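Giving up the big supermarket shop

I've been meaning to write this one since April, when I finally got fed up with my Saturday-style mega shop (you know the kind, two carts' worth of stuff squeezed into one cart and a receipt as long as your arm). We live 30 minutes from the nearest big store, so for years I told myself that one giant trip was the only sensible way to do it. Then I'd throw out half a bag of slimy spinach and feel awful.

So I quit! Now I walk to the little Lehtinen grocery on the corner every 2 days with one cloth bag, and I only buy what fits in it. That's the whole system. If the melon goes in, the milk has to wait until next time, and so far we've survived.

The first couple of weeks were rough, I'll admit. I kept running out of onions. I'd get home, start on dinner and find one sad clove of garlic and no rice. I also missed the Analcombe crackers, which the small store doesn't carry and which I used to eat straight from the box in the parking lot – don't judge me.

But then I started cooking differently. I stopped planning seven dinners I was never going to make and just asked what looked good. Last week it was zucchini, so we had zucchini fritters, then zucchini pasta, then a kind of zucchini soup that I won't be making again. I'm down $40 a month on groceries, and the fridge is so much emptier that I can see the back wall of it.
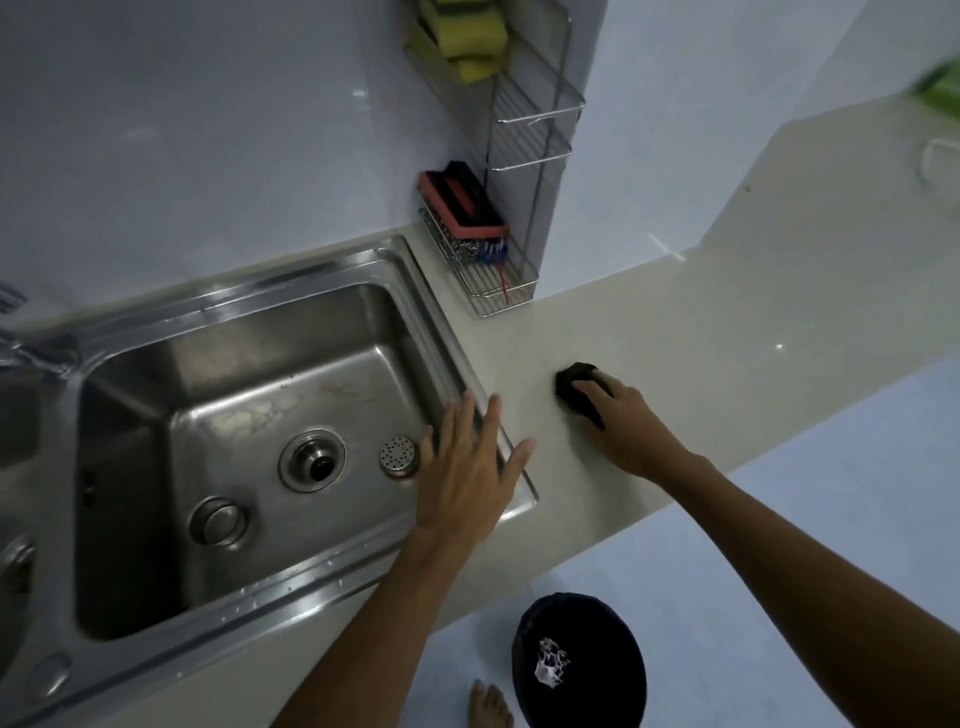
Wiping down the counter by the sink.

The other thing I didn't expect was the walking. It's 2,000 steps there and back if I go past the old Utell bakery, and I nearly always go past the bakery (cinnamon rolls do not count toward the bag limit, I've decided). I've started recognizing the dogs on the route. There's a huge fluffy white one who waits at his gate and leans on you until you scratch his ears.

I still drive out for the heavy stuff now and then, flour and cat litter mostly. Next I want to try the farm stand out on Ivaten Road before the peaches are gone. If you've been, let me know whether they take cards!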